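The Year I Stopped Painting Everything White

I have lived in nine rentals, and every one of them was the color of printer paper. When I finally got my own place in Pranville (two bedrooms, a porch that leans, a furnace with opinions), I did what I'd always done and bought a big bucket of white. I got as far as the hallway before I sat down on the drop cloth and thought, wait, do I even like this?

So began my long, slightly embarrassing affair with murky paint. Greens that might be gray. Browns with a bit of plum in them. The colors you see in an old train station and never think to ask the name of.

My first stop was Pavliuk, the paint store over by the rail yard, where the sample cards live in wooden drawers and you have to know what you want. I didn't. I came home with 50 cards and taped them all over the living room, and for a week I walked past them in my socks, morning and night, taking down the losers. Anything with a cheerful name went first. By Sunday I had three left, and all three were the kind of green my grandmother would have called drab.

She wouldn't have meant it kindly! But her own kitchen was the color of canned peas, and I remember it as the coziest room in the world, so I'm not sure she was a fair judge.

The one I picked was called Ernivis. It's a gray-green, and I can't describe it any better than that because it won't hold still. At breakfast it's close to silver. By four in the afternoon it has gone the color of a pond, and under a lamp it turns soft and brownish and makes everybody look like they've had a good night's sleep. I painted two walls with it in March, with the windows open and my coat on, and then lost my nerve completely about the other two.

Two colors in one room used to scare me. I thought you needed a feature wall, something loud that shouts at you over the couch. But you can put two quiet colors side by side, a green and a beige, say, and let them meet in the corner with no trim and no fuss. The line does need to be straight, though. Mine took three tries and most of a roll of good tape.

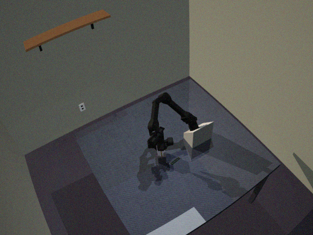
Vira Maksymiv wrote to me after I mentioned all this in my last column, and she did not hold back. Dark rooms are for people with big windows, she said, and the rest of us have to find our shoes in the morning. She had done her own den in a brown called Jokavura, lived with it for one winter, and painted it cream the minute the snow melted. "I felt like I was living inside a boot," she wrote, and I laughed so hard I read it out to the dog.

She has a point about the windows. My living room faces north and I need a lamp on by lunch for half the year. But I'd had a lamp on by lunch when it was white, too, and back then the corners just looked dirty. Now they look like they're meant to be dim, and I like sitting near them with a book.

If you want to try it, please buy the little pots first. I spent nearly 70 dollars on samples and I'd do it again, because the color on the card and the color on the wall are barely cousins. Paint a big patch, as big as you can stand, and put it in the worst corner you've got. Then look at it when you're in a bad mood. I rejected a very handsome mushroom shade that way, on a wet Tuesday, with a head cold.

And watch your floor! Mine is old and reddish, and it pushed every beige I tried toward pink. The one that finally behaved had a drop of olive in it. The man at the store mixed it for me and wrote the formula on the lid in pencil, and I have since spilled coffee on the lid, so I hope he kept a copy.

The bedroom is next. I'm thinking brown, and I've written back to Vira to ask how much of that Jokavura she has left in the garage.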